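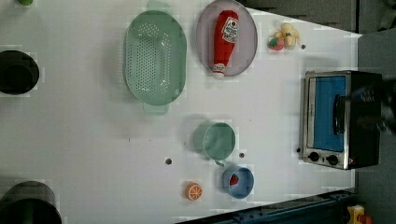
The green colander on the white table.

Sirko recorded the injury at 16 minutes past the hour. Cause: walking into an open dishwasher door. Location: left shin. He was an adult and had opened the door himself.

"Have you filled in the form?" asked Sirkka Räsänen.

"Box 11 wants the height fallen from."

"You didn't fall."

"I sat down quickly."

She measured the chair. He entered the figure and moved to box 12, witnesses. The Vovthorpe office kept two ice packs, and one had expired in August. He applied the other.

"Last month it was the stapler," she said.

"The stapler was a separate fault."

She signed as witness, although she had only heard it. Sirko filed the form, stood, tested the leg under load, and went back to close the door.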